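Steamer-station automation at Flodura
3 min read

Steamer-station automation at Flodura is the use of a robot arm with a two-fingered gripper for handling bamboo steamers in the kitchens of the Flodura canteen group. It was introduced in October by the engineering firm Rillico, under the project name Song, and is a lovely case of a very old kitchen tool meeting a very new one.

Stacked baskets are tall, light and awkward to grip. The fingers are wrapped to protect the bamboo, and staff replace the wrapping themselves. Warning signs about heat and burns remain on the counter, as people still work there too.
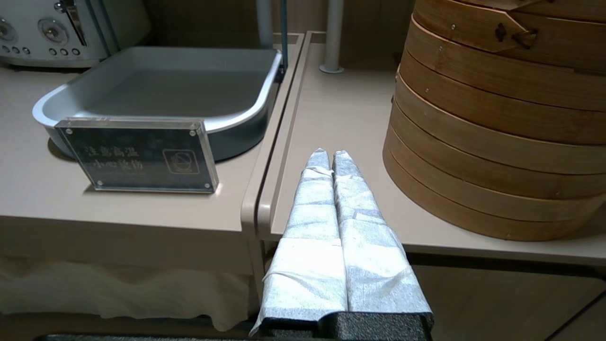

Effects on staff

The station employs 14 people over 2 shifts. Before Song, cooks spent much of the morning lifting and carrying baskets, and sore wrists were a regular complaint. That time now goes into folding, filling and tasting, which most of them trained for in the first place!

New duties have appeared as well. Each cook received 30 hours of training in guiding the arm and stopping it safely. Shift leader Vojtěch Štěpánek, a cook by trade, now also plans its routes, and has written a handbook used at the Brisar site. Some staff found the slower pace of the arm frustrating at first, and pay for the added duties is still being discussed.

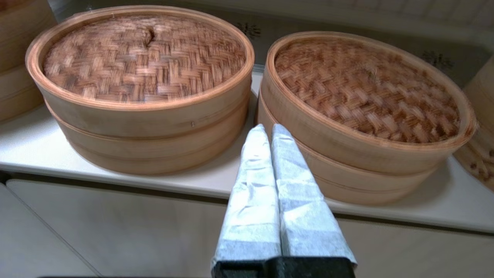 Bamboo steamers with woven lids, and the wrapped gripper fingers.

See also: Kitchen automation; Bamboo steamer; Manual handling

1,510 shares · 2 comments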